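Home Explore Threads Saved Log in

Search posts Search Clear

Nouhaila Farouk
Thread, 17 posts

I have moved into a strata building and been elected to nothing, yet I am now on the email list about the noise. A thread about sound, because I've had to learn things against my will.

The noise is a hum. It starts a bit after 10pm and stops before the magpies. Flat 9 says it's a B flat. Flat 9 teaches clarinet, so Flat 9 gets to say that, but Flat 9 is also most of the other noise.

First theory was the fridge. Everyone's first theory is the fridge. I turned mine off at the wall and lay on the kitchen floor in the dark like a woman in a French film. Hum carried on. Lost a tub of mango sorbet.

Second theory was my own head. I went to see an audiologist, Aurora Sequeira, who put me in a padded booth and played me beeps. The worst part of a hearing test is the beeps you invent out of politeness.

Hearing: fine. "Very good for your age", which I'd have been happier not hearing so well.

She did tell me one useful thing. Low sounds are a pig to locate. Your ears work out direction partly from the tiny gap between one side and the other, plus how much your skull blocks, and a low note just strolls around your skull. So you hear it everywhere and blame whoever you already don't like.

This explained the email list.

Sample from the email list, December: "To whoever is running a machine at night, we know." Do we? We've had four culprits in a fortnight and one of them was in Bali.

Bought a sound meter. It's a Jandberg, it's beige, and it was $40 plus postage. It says my lounge room at midnight is "LOW". Thanks, mate.
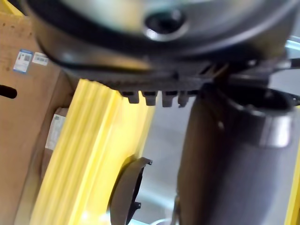

Underside, with the row of little tabs. Out of focus but you get the idea.

Things I have since pressed my ear against: the bathroom wall, the hot water cupboard, the lift doors, a gum tree, Simão Mendes's ute (with permission, though he did stand there the whole time).

If you put your ear to a wall you hear the wall's version of events. Pipes carry sound brilliantly and drop it off somewhere unrelated. A pump in the basement can turn up as a ghost in a bedroom on level three. Valquíria Sales on level three had already called the priest about a different matter and asked him to have a listen while he was there. He heard it too. No further comment from the Church.

Read a whole library book on this, "The Low Note" by someone called Räsänen, who spent years driving around small towns listening to hums for people. Favourite chapter is a place called Zusincombe, population 1,220, of whom 937 signed a petition about a noise. When he got there he couldn't hear a thing. He stayed the week and by the end he could. He sounds a bit crook about it even now.

His advice is to keep a diary. Time, room, windows open or shut, how annoyed you are. So I did. What I have learned from my diary is that I'm most annoyed on nights I've had a coffee after four and that I spell "resonance" differently each time.

Also, for a room of the wrong size, a low note piles up in some spots and nearly cancels in others. You can walk through it. I did laps of my bedroom at 1am and found a patch beside the wardrobe where the hum all but vanishes. It's the size of a doormat. I have considered sleeping there standing up, as horses do.

Moved the bed in the end. It now sits at an angle, with one corner near the wardrobe, and the room looks like it's been reversed into. I slept seven hours. My neighbour Leonilde Guerreiro came over, looked at it for a while and asked if I was doing feng shui or if there'd been an accident.

Building manager has booked a bloke from Stalell to come and check the basement pump mounts. Rubber perishes, apparently, and then the pump just tells the slab everything. He's coming at 11 in the morning, when there's no hum. I have offered him my diary.

Flat 9 has offered to play him the note.

Show replies
Back to top
About Help Privacy Contact us © All posts remain the property of their authors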